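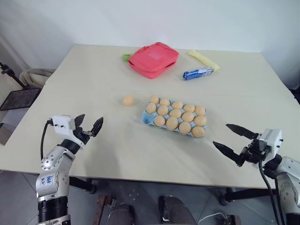
Skududwood Front Office wrote:

> Hello all, first time posting. We are a small shop and our longest-serving estimator has handed in notice, four weeks of it, very civil. The owner wants me to do an exit interview. I have never done one, and I have certainly never had one done to me. He printed off a form from the internet with 5 pages of tick boxes and I can't picture sliding that across the desk to a person I've eaten lunch beside since the old building. Do any of you do these? Do they get you anything? And what do I do if she tells me something the owner won't want to hear? He has already said he'd like to sit in.
>
> Also, she has a balance of vacation pay that comes to $2,214 by my figuring and he has gone a bit quiet about it.

Hello Skududwood, and welcome to the list. It's a friendly bunch, if a bit slow to answer in December when we're all up to our elbows in year-end.

I've been running the office at Tulitz long enough to have sat through a fair number of these, on both sides of the desk, and I have made most of the mistakes, so you may as well have the benefit of them. Take what suits your place and leave the rest. You'll know your people better than I do.

First, the money, although you put it last. I would settle that well before you ask her to sit down and be candid with you. If the vacation pay is owing then it's owing, and four weeks is plenty of time to get the figure checked. Send your worksheet to your bookkeeper or ring the provincial employment standards line (they were very patient with me, and I rang twice in one afternoon) and get the answer in writing. Then hand it to the owner as a finished thing with a cheque requisition on top. In my experience an owner who has gone quiet is often only looking at the month's cash and hoping the question will come round again at a better time. Ours was. When I showed him that we could run it through the final pay without touching the line of credit he signed it standing up, with his coat on.

Now the interview. I'll set it out in order, as best I can remember doing it.

1. Ask her whether she wants one. It sounds silly but I didn't do this for years. I just put a meeting in the calendar and people turned up looking as though they'd been called to the principal's office. Now I stop by and say I'd be glad of half an hour before you go, and it's perfectly fine to say no thanks. One fellow did say no thanks, and then talked to me for most of an hour in the parking lot on his last day, which was worth more than any form.

2. Keep the owner out of the room. I know, I know. He means well and he's curious, and probably a bit hurt too, if she's been there that long. But you will get nothing with him sitting there. You'll get "it's a great opportunity" and "I've learned so much" and everyone will shake hands. I told ours that I'd bring him a written page afterwards and that he could have his own coffee with her, separately, to say thank you. He took that quite well. He likes being the one who buys the coffee. If yours digs in, you could always point out that she may be more comfortable talking about pay with you, who already sees everyone's pay.
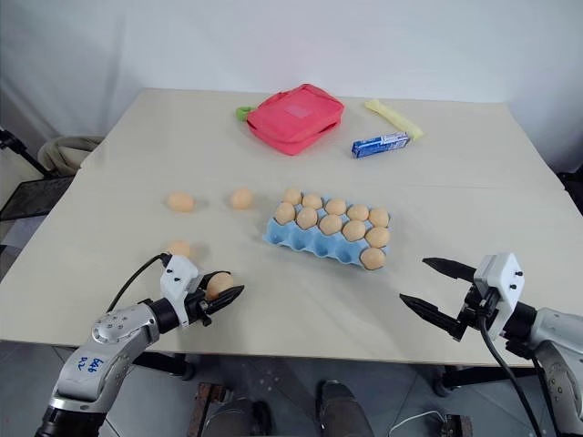

3. Put the tick boxes away. I did use a form once, when we were sharing a building with Josthorpe and I borrowed theirs. It asked people to rate "communication" and "culture" and I ended up with a folder of nothing but fours. These days I have a handful of questions on the back of an envelope. When did you first start thinking of leaving? What would you fix if you had the owner's chequebook for a week? Is there anything you've been doing that the rest of us don't know you do? That last one is the one I'd fight for. Our old dispatcher turned out to be the only person alive who knew how to get the Cormier account to approve a change order, and I'd have found that out in the worst possible way about a fortnight later.

4. Write it up the same day, and show it to her before it goes anywhere. I can't stress that one enough. Say at the start what you'll pass along and what you won't be able to keep to yourself. Anything to do with safety or harassment you can't sit on, and she should know that before she opens her mouth, poor thing, not after. For everything else, let her strike out what she likes. I had one person cross out a whole paragraph, and I typed it again without it, and that was that.

5. Do something about one thing. It can be small. We had three leavers in a row mention that mileage claims took forever, and there was one that sat for two months over $200. It would never have been the reason anybody left, but it was the thing they brought up, with real feeling. We moved mileage on to the regular pay run and I haven't heard a word about it since.

As to whether they get you anything — some do and some don't. People who've been unhappy have often said it already, if you think back, and you were busy. The ones who surprise you are the ones you thought were settled. I'd a lovely woman in accounts receivable who went for $900 a year more, and would have stayed for half of that and a desk away from the loading door. She'd asked for the desk. I found the email afterwards.

And if she does tell you something he won't want to hear, my own rule is to write it down in her words and not in mine. I used to soften things, thinking I was being kind to everybody, and by the time it reached him it read like a weather report. He's grown up enough to run a business. Give him the page in the morning, though, and not at half past four.

One more thing and then I'll let you get on. Do get the lunch organized. A card is nice, a lunch is nicer, and have it on a day when the crew is in from site, if you can manage it. Estimators get forgotten by the people who build from their numbers.

If you'd like my envelope questions typed up properly I can send them off-list, just drop me a line. And do let us know how you get on with the vacation pay!

Warm regards from the front desk at Tulitz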